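Clurkotton

Names and notes for what turns up on a table when people make salad

README, third release (May)

Clurkotton started as a list of words for leaves. Mervin Morin wanted to write down what he saw while sorting salad and kept running out of vocabulary after "green" and "curly". It has grown a lot! The collection now holds 4,000 pictures and 1,000 short written notes on leaves, stems, trays, crumbs and the odd bits of plastic that share a table with them. If you like looking hard at ordinary food, we think you'll enjoy poking around in it.

What's inside

pictures/ – the 4,000 pictures, in folders by session
notes/ – the 1,000 notes, plain text, one to a file
words.csv – the word list, with spelling variants
merges.csv – old words and what they became
CHANGES – what moved between releases

Every note belongs to one picture. Plenty of pictures have no note yet, and you can use those however you want. Notes run from a single line to a long paragraph, depending on who wrote them and how much they like cabbage (Mervin likes it very much).

The leaves

Purple cabbage and pale green lettuce are the stars. They're wonderful side by side, the cabbage deep violet with pale streaks where the thick ribs show, the lettuce light and ruffled at the margin. We write about a pile of leaves as a pile, and we only say "head" when the leaves are still joined in one. A surprising number of notes had this wrong in the first release.
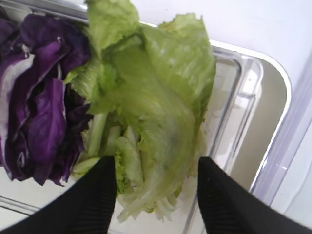 The word list has separate entries for rib, stem, margin, fold and torn end. "Rib" is the thick part running through a leaf. "Stem" is kept for the bottom portion where the leaf gets narrow and crisp. The two blur into each other in lettuce, so words.csv also has "rib or stem", and it's a perfectly good answer. Please use it!

Color words are looser. Purple, violet and lavender are all allowed, and so is "red cabbage", which is mapped to purple cabbage when you load the notes with the Okach reader. For lettuce we've kept pale green, yellow-green, whitish green and white. Gavin Paterson argued for a longer set of greens and wrote a lovely page on it, saved as notes/greens_long.txt. It isn't part of the word list, but read it anyway.

We don't name varieties. A frilly edge can belong to several kinds of lettuce, and a guess in a note gets copied into ten more.

Everything that isn't a leaf

This part was added in the second release and has turned into our favorite. A salad table is never only salad. There are trays, rails, clips, rods, wrappers, and specks of who knows what. We gave 600 notes over to these things, and writing them was more fun than any of us expected.

The rule is shape first, use second. If you can't tell what an item is for, say what it looks like: a long thin red rod, a clear strip with a notch, a small white block. "Straw" goes in the notes only with a question mark after it, unless you're sure. Same for "holder" and for "piece of food". Clear plastic is the hardest material of the lot, so give it time and look for the edges, where it picks up a little blue or lavender.

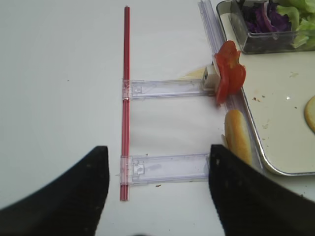 Crumbs count as things. A crumb gets its own line in the note, with a color and a rough place ("reddish-brown, below the strip"), and tiny dark specks can be lumped together as "specks". Please don't number the specks. An early contributor did, and it took us a week to undo.

Known gaps

Tomatoes, cucumbers and herbs are thin, with only 50 notes between them. Dressing isn't covered at all. Shadowed folds in cabbage can look black, and several older notes call them spoiled; we're fixing those as we find them, so tell us if you spot one.

The Rácz spelling list is used for plurals. It gives "leafs" as an accepted form in two places. We don't accept it.

Using it

Free for teaching, research, drawing practice, cooking blogs, whatever you have in mind. Keep the name Clurkotton and the release number with any copy. Fedeo hosts the download, and the smaller notes-only bundle is there too.

Adding notes

New notes are very welcome – one picture, one file, everyday words. Gavin reads the leaf notes and Mervin reads the rest. If you want a new word in words.csv, send it along with three notes that need it.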